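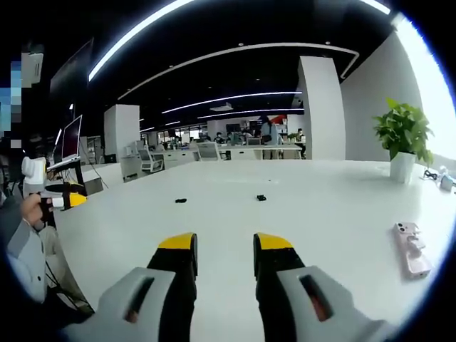 4.2 Fitting the Godari transponder to a motocross bike

Charge the transponder fully before the first practice session. The status light blinks green when charging is complete.

1. Switch off the engine and put the bike on a stand.
2. Clean the lower left fork guard and let it dry.
3. Fix the holder to the guard with the 2 cable ties supplied. The arrow must point down.
4. Slide the transponder into the holder until it clicks, then push in the safety pin.
5. Turn the handlebars fully both ways. Nothing should touch the holder or the brake hose.
6. Enter the number printed on the transponder in the Maihi timing app and save it under the rider's start number.

Note: Riders changing classes keep the same transponder – only the start number has to be edited.

Caution: Do not mount the transponder behind metal or carbon parts. The timing loop may miss laps.

Caution: Remove the transponder before pressure washing.

If the app shows error 617, the number is already registered to another rider. Check it with the timing office.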